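About Firkell

Firkell is a residential weatherization and home repair school serving adult learners. The school offers evening and daytime instruction in air sealing, window and door repair, bathroom and kitchen finishing, and basic insulation work. It is licensed as a private postsecondary institution and is governed by a five-member board.

Our History

The school was established by Segundo Cusi, a glazier by trade, who began teaching window repair to his neighbors in a rented storefront on Carhuamaca Street. The first class enrolled 40 students. Inès Huet joined as the second instructor and wrote the course in moisture control that remains a requirement for every certificate. As of the close of the last term, 2,942 people have completed a Firkell certificate.

Programs of Study

The Home Sealing Certificate requires 70 hours of classroom and shop instruction. Students study joint design, surface preparation, the choice of sealant for interior and exterior work, and the removal of failed material. The Window and Door Certificate may be taken afterward or on its own. A short course for landlords and building managers is held each June.

All courses are taught in English and Spanish. Tools are supplied by the school. Students are expected to provide their own work boots and eye protection.

Admission and Tuition

Applicants must be at least 18 years of age. No prior experience in the building trades is required. Tuition may be paid in full or by the month, and the Jitenton Fund provides grants to students who would otherwise be unable to attend. Requests for grants are reviewed by Titilayo Nwosu, Director of Student Services.

Leadership

Cristian Arboleda, Head of School
Inès Huet, Dean of Instruction
Titilayo Nwosu, Director of Student Services
Gilberto Agudelo, Shop Manager

Visits to the school may be arranged through the front office during regular business hours.

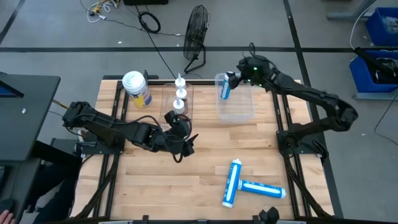
Sealant cartridge with white nozzle, in a clear bin on the work table.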